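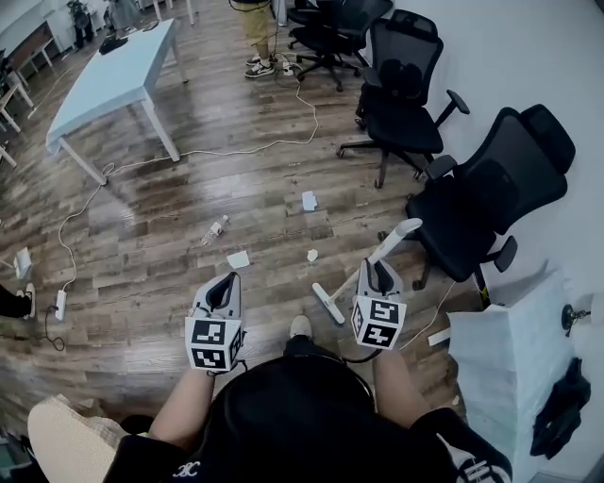
Sat 2 July

Grilix vs Zeron hand-helds, floor clearing. Same task list as the June bench session but down on the boards this time, so wrists much lower and the cubes looking at the headset from a worse angle. That was the point of doing it.

Setup as before: one gripper per hand, marker cube on each, pose from the cubes, opening width from the encoder. Logging through Julteo. Power-cycled everything between sets, no firmware changes.

**Paper**

Small torn scraps are the hard bit. Fingers have to come in nearly flat to the floor or the tips just push the scrap along. Zeron better at this, tips meet properly right at the end. Grilix leaves a sliver of a gap when squeezed hard, you feel the trigger bottom out before there's any real grip. Crumpled bits fine with either.

Trick that works: trap the scrap against a plank seam, then close. Don't want that in the demos though, it's a cheat that won't carry over to carpet. Left those takes out of the training folder, kept the raw.

**Bottle**

Empty clear plastic one. Rolls away if the first touch is off centre. Came in from above with the fingers either side, then fine. Squashes a bit if you're heavy on the trigger. Left hand noticably worse than right but that's me, not the kit.

**Tracking**

- 144 takes attempted, 11 thrown out for lost cube
- nearly all of the 11 were right hand, wrist rolled outward past where the big face shows
- 2 more where one hand went in front of the other. Kept, flagged
- longest usable take 1,525 frames, no gaps in either hand

Might be worth turning the right cube a few degrees on its mount. Dmytriv bracket has slots for it, the current one hasn't. Need to recalibrate afterwards, don't forget, last time we lost a morning.

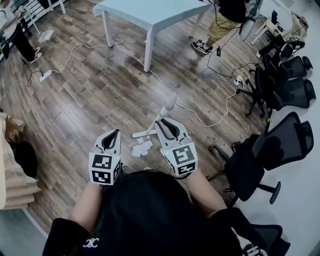 *Floor clearing session, notebook kept by the test operator*

Two-handed stuff next. One hand steadies, other picks. Steadying hand drifts when you're concentrating on the other one, shows up as slow creep in the pose track and looks like noise unless you plot both together. Replay in the sim follows the creep faithfully, so the arms will too. Either smooth it or coach people to keep that hand still. I'd rather coach.

Cables. Long white one across the floor gets in the way of low sweeps. Tape it along the wall before the next set, and shift the power strips while we're at it.

Comfort: forearms tired well before the end, worse than at the bench. Looking straight down for that long is hard on the neck too. Shorter sets, swap operators.

Trigger feel:

| | Grilix | Zeron |
|---|---|---|
| light squeeze | smooth | bit sticky |
| full close | mushy | crisp |
| release | quick | quick |

Where I've got to: Zeron for paper and anything thin, no strong view on the rest. Not switching the whole rig over on one day of floor work.

To do
- bracket for right cube, recal after
- rerun thin scraps with Grilix, new finger pads if they've come
- plot hand creep for all two-handed takes
- check Julteo clock against the headset clock, looked a frame or so out on the early takes, might be nothing
- more scrap paper, differnt weights, some card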